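Second time through Brokgate

Print this post | E-mail this post

I watched Brokgate again last night and loved it even more! All six chapters, two pots of tea, and the colour in that harbour bit still gets me.

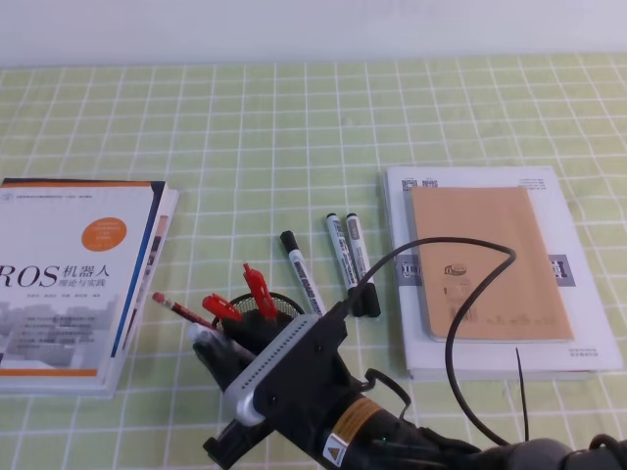

Vlček's score is the thing, though. It creeps in under the dialogue -- just a cello, I think -- and you're gone.

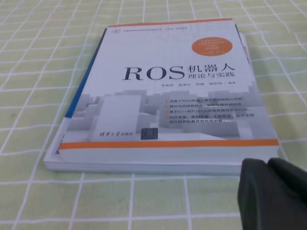
The ending makes more sense now too (watch the neighbour's coat). 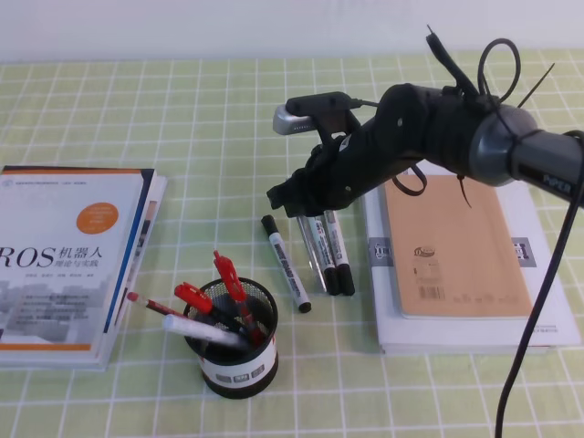
Next I'm after Seden, which I missed in September. Anyone got a copy?

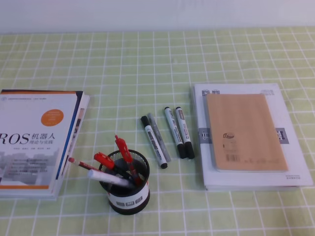

Trerkov Film Club

We're showing it on the big screen soon -- come along, it's my favourite!

Print | E-mail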